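Osurberg workshop, build group minutes, February

Present: Delali Quartey (notes), Feng-yi Hung

**1. Last month's actions**

Shoulder bearing replaced. Firmware backup still open, carried over.

**2. Arm (Tuvlow build)**

- Wrist camera bracket reprinted with 3 mm more clearance. Cable no longer rubs at full roll.
- Feng-yi ran 30 approach moves toward the white dish. 11 ended short of the rim. Failures group at steep wrist angles.
- Delali suspects glare inside the dish is upsetting edge detection. Feng-yi thinks the camera offset is wrong, as it was not measured again after the reprint.
- Agreed: recalibrate first, change lighting second. One change at a time.
- Step count at home reads 3370 on joint two. Write it on the base plate.

**3. Gripper**

Fingers block the lower part of the camera view. Shorter fingers discussed. No decision until calibration is done.

**4. Parts**

Spare servo horn to be ordered with the next batch of screws. Delali to check the drawer before ordering.

**Actions**

- FH: camera offset, repeat the same 30 moves
- DQ: firmware backup, servo horn, label base plate

Closed at 9:10 pm.

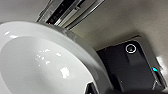 *Item 2: wrist camera view, white dish at left, black device with ringed button at right.*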